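Sarkutura Service Desk
Ticket category: Working practice, bimanual assembly cells
Priority: 3
Status: Open, awaiting sign-off
Raised by: Sipho Moodley
Assigned to: Liam Hennessy

Summary
The operator at the Sirkmont site reports that the cell stops with a shared-space warning when both hands are working over the board. The warning clears on acknowledgement and returns within the same run. The site asks whether the limit may be raised locally.

Entry 1, Moodley, 09:40
The warning was logged 7 times in February. No contact between the arms has been recorded. The cell is running the standard Rudd parameter set, with arm separation at 40 mm and hand speed over the board limited to 500 mm per second. The operator had been told verbally that a higher speed was acceptable. No written approval has been found in Clerkora.
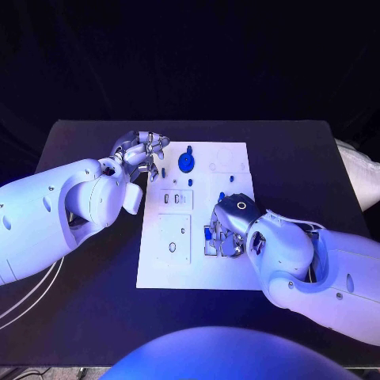
Section 4 of the site working rules requires that one arm be named as the working arm for each step, and that the other be held clear until the step is complete. The task file for this job names neither. With the right hand down at the slotted fixture and the left held over the upper-left corner of the board, both arms are inside the shared space, and the rule has to state which of them has priority. Cables on the table are also covered by Section 4 and must be routed outside the reach of both forearms.

Entry 2, Hennessy, 11:15
The request to raise the limit is declined. Speed and separation values are held centrally and may not be altered at site level. The task file has been returned for correction. Each step is to carry a named working arm, a holding position for the second arm and a release condition.

The site is reminded that acknowledging a repeated warning without an entry in Clerkora is a breach of the reporting rule. Two warnings of the same type in one run require the run to be stopped and the shift lead informed.
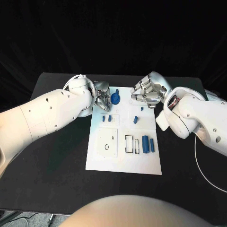
May the operator continue production while the task file is being corrected?
Production may continue at reduced speed, provided that only one arm is enabled at a time and the shift lead has signed the temporary instruction.

Entry 3, Moodley, 14:05
Temporary instruction signed and attached. Operator briefed. Corrected task file received in draft; steps 1 to 7 now name a working arm. The holding position for the left arm still refers to the previous board layout and has been sent back.

Next action: Hennessy to review the second draft and confirm the holding position before both arms are enabled together. Ticket to remain open until 600 cycles have been completed on the corrected file without a shared-space warning.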